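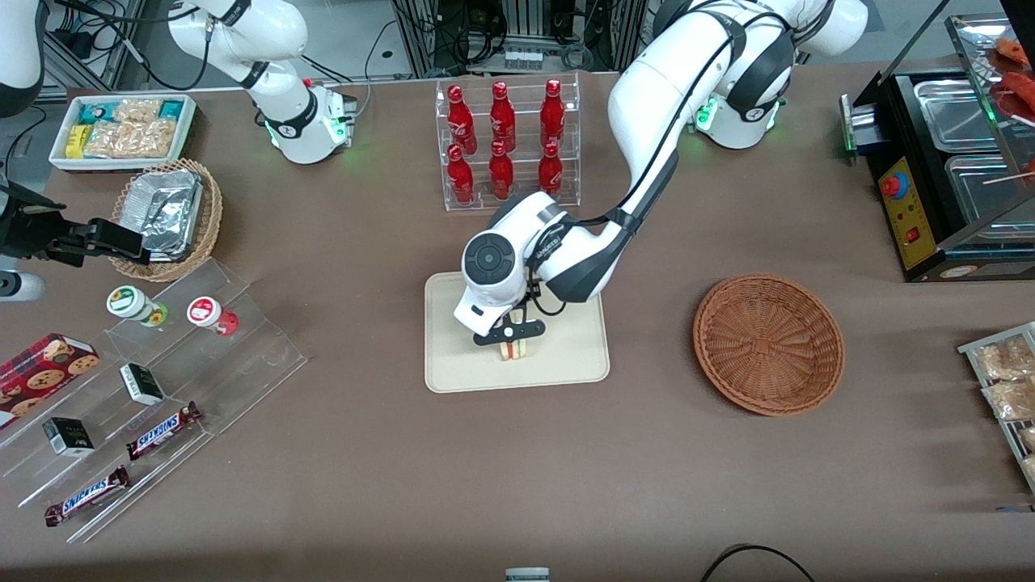
Vemolen Sandwich Names

A small word list of what people call their sandwiches, collected from lunch counter menus in Henix, Mamach and Pryor. I love this stuff, and I hope you find something fun in it!

What you get

One file, sandwiches.csv, with 332 rows. Each row is one name as it was printed on a menu, spelling mistakes and all. The columns are name, town, bread, filling, served (hot, cold or either) and notes.

Of those rows, 293 have a filling listed. The rest are blank in that column, usually when the menu gave only a name like "The Usual" – which I find wonderful, but it's no help to a classifier.

Getting started

Open it in any spreadsheet program. The file is UTF-8 with commas between columns, and the notes are in quotes because they ramble. Blank means unknown. It never means "none".

Known problems

Pryor is overrepresented (so many good menus there!). Wraps are in, burgers are out, and open-faced melts went in after a long argument with myself in February. "Club" is spelled three ways and I kept them all.

Changes

23 August 2023 – added 50 rows from Mamach, fixed the bread column for rye and pumpernickel.

To do

Prices, maybe. Soup names if I can find enough of them.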